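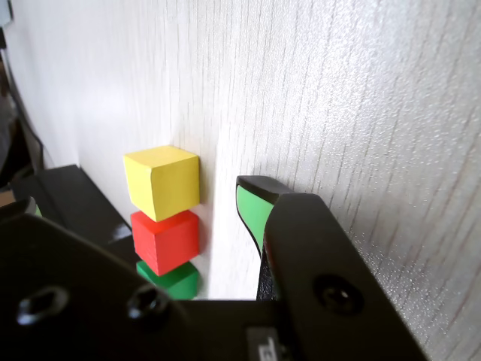 Stacking is harder than it sounds, and our after-school robotics club has now spent most of a term on it. The task for the spring meet at Flevley is easy to write down: build a tower of toy blocks with a robot arm, as tall as you can manage, and leave it standing when the gripper backs off. We're working with three for now, yellow over red over green, and they're up close to the wall, so the gripper has to do its job without clouting the wallpaper. I love this task! You can explain it to a six-year-old in one breath and it still keeps a room full of teenagers arguing until their parents ring.

I said in my last post that I'd write more about the green pads, so let me do that first. When we started, the fingers were bare, and the blocks slid about like soap. Stellan wanted to squeeze harder. Flor wanted to squeeze softer and put something grippy on. We tried Stellan's way for a week and fired a block across the room (it went under the radiator, and we had to fish it out with a ruler). Then we tried Flor's way, with rubber pads on the inside faces, and it was like having a different machine. Same motors, same code, and suddenly a block stayed where you'd put it. Stellan has been very good about this.

The other big change this month is how we let go. For ages the program opened the fingers as fast as they would move, and one side always touched off before the other and gave the block a little shove. With one block you don't notice. With two you get a wobble, and with three it's all over the table. Kerstin rewrote the release so that it opens a tiny bit, waits, opens a bit more, and only then pulls back. It's slow to watch, but out of 16 tries one evening we got 14 towers that stayed up, and there was proper shouting. I may have been one of the people shouting.

I should say who's who, as a few new parents are reading. Kerstin and Flor do most of the code. Stellan looks after anything with a screw in it and has opinions about screws. Tyra came over from the art club in January and draws all our plans on huge sheets of paper, with arrows, and I can't think how we managed before. Roald is the other grown-up, and he keeps the practice log. Attempt number 1497 went in last night, in his tiny handwriting. That's every single try, good and bad, back to the very first one in the autumn, which just says "missed".

The log has turned out to be the thing I'd tell any new club to start with. Flor went through it with a highlighter and found that a lot of our falls came straight after someone had moved the table. Sometimes only by a finger's width! So now there's tape on the floor for the table legs, and whoever sets up has to check it before anyone touches the keyboard. Tyra made a sign. It has a cross-looking table on it.

What we still can't do is a fourth block. We've had it up a handful of times, but I wouldn't want to bet on it in front of judges. Kerstin thinks the arm sags a little when it reaches that high, so the block comes in at a slight tilt and lands on one edge. Stellan thinks it's the table again. They've agreed to test one idea each next session, and the rest of us have agreed to keep out of it and bring biscuits.

The meet has six teams signed up so far, which is more than last year, and the Rieger lot are coming back. They were lovely to us when our battery died halfway through and lent us theirs without being asked, so do say hello if you're coming along to watch. We'll be at the long tables near the back doors.

Two small things before I go and find my charger. We could use more toy blocks, any colour, as long as they're plain cubes and not too chewed. And practice now finishes at half past five, so please don't sit outside in the cold from five like poor Flor's dad did last week. Come in, there's tea.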